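Test Tubes, Beakers and Racks: What Lab Containers Are For

A laboratory uses many containers. Each one has a shape that suits a certain job. This page explains the most common ones and how liquids are moved between them. Words that may be new are explained where they first appear.

The test tube

A test tube is a narrow tube, closed at one end and open at the other. The closed end is rounded. A rounded bottom has no corners, so liquid and powder do not get trapped there, and the tube is easier to clean with a brush.

Test tubes hold small amounts. A typical school tube holds 30 milliliters when it is full to the top, but it should not be filled that far. One third full is the usual limit. The space above the liquid is needed for mixing. When the tube is shaken gently from side to side, the liquid climbs the wall and falls back. If the tube is too full, the liquid comes out.

Test tubes are made of glass or clear plastic. Glass can be heated if it is the right kind. Most plastic tubes soften or melt when heated, so they are used only for cool liquids. Both materials are transparent, meaning that light passes through and the contents can be seen. This matters because many tests are read by color. A liquid may change from yellow to blue, turn cloudy, or form small bubbles.

The rack

A test tube with a rounded bottom cannot stand up by itself. It is kept in a rack. A rack is a block or frame with rows of round holes. Each hole is slightly wider than the tube. The sides of the hole stop the tube from tipping, and the base of the rack stops it from falling through.

The rack has a second job, which is keeping things in order. Tubes often look the same. If every tube has a fixed place, the person doing the work knows which is which. Some racks have letters along one side and numbers along the other, like a map. A tube in row B, hole 4, is called B4. If the rack has no letters, the tubes themselves are labeled. The label goes near the top of the tube, where it does not cover the liquid.

A tube that has been taken out goes back into the same hole. Putting it in a different hole is a common cause of mixed-up results.

The beaker

A beaker is a wide container with straight sides and a flat bottom. It stands up without help. Most beakers have a small lip at the rim, called a spout, for pouring. Beakers come in many sizes. A 200 milliliter beaker is a common size for classroom work.

Many beakers have lines on the side with numbers. These lines are estimates. They show how much is in the beaker, but not exactly. For an exact amount, a measuring cylinder is used. It is tall and narrow, so a small change in volume makes a large change in the height of the liquid. In a beaker, the same change in volume is spread over a wide area and is hard to see.

Beakers are used for holding water, for stirring, for rinsing, and for collecting liquid that is no longer needed.

The bowl

Bowls are not special laboratory equipment. They are used when a container has to be wide and easy to reach into. A plastic bowl can receive liquids that are being poured out, or hold warm water for a tube to stand in. A bowl has no spout and no lines, so it is not used for measuring. A bowl that has been used for an experiment is not used for food afterward, even if it has been washed.

A color mixing setup

Food coloring and water are enough to practice with all of these containers. Red, yellow and blue are the usual choices, one color to a tube. The tubes stand in the rack until they are needed. Only one tube is moved at a time, and it is kept upright on the way to the bowl. 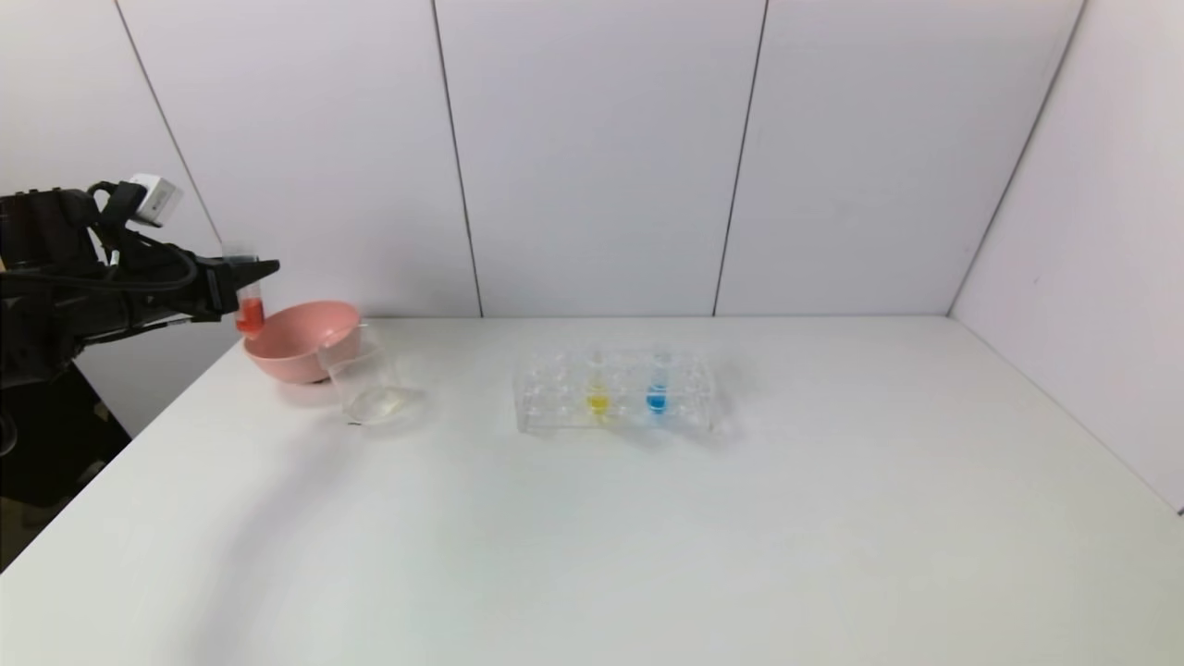
Rajeshwari Bangera writes that her class at Mellis Elementary always ended up with brown water, whatever they did, and asks whether the order of the colors makes a difference.

The order does not change the final color. The amounts do. Yellow and blue make green. Red and yellow make orange. Red and blue make purple. When all three are combined, each coloring absorbs part of the light, so little is left to reach the eye, and the mixture looks brown or nearly black. To keep a clear green, stop after yellow and blue. Blue coloring is usually strong, so start with the yellow and add the blue one drop at a time.

How to pour from a test tube

1. Put the bowl or beaker on a flat surface, away from the edge of the table.

2. Lift the tube straight up out of the rack. Hold it near the top.

3. Move the tube until its open end is over the container. Keep it upright until then.

4. Tilt slowly. The liquid should run down the inside wall of the tube in a thin stream.

5. Turn the tube upright again before moving it away. A last drop often hangs on the rim. Touch the rim to the inside of the container to remove it.

6. Return the tube to its hole.

Why a little liquid is always left

After pouring, a tube is never completely empty. Water sticks to glass and plastic. This is called adhesion. Water also sticks to itself, which is called cohesion. Together they leave a thin film and a few drops on the wall. In a large beaker the lost amount is too small to matter. In a test tube holding only 11 drops, losing one drop is a large share of the total.

For this reason, very small amounts are not poured. They are moved with a dropper or a pipette. A pipette is a thin tube that draws liquid up and releases it in a controlled way.

Cleaning up

Colored water can go down the sink with the tap running. Other liquids may not, and an adult should be asked first. Rinse each tube twice, then stand it upside down on a drying rack. Wipe the table and check under the rack, where drops collect. Food coloring stains cloth and skin. It washes off skin in a day or two.

Words on this page

Adhesion: the sticking of one material to a different one.
Cohesion: the sticking of a material to itself.
Spout: the lip of a container, shaped for pouring.
Transparent: letting light through so that objects behind can be seen.
Volume: the amount of space something takes up.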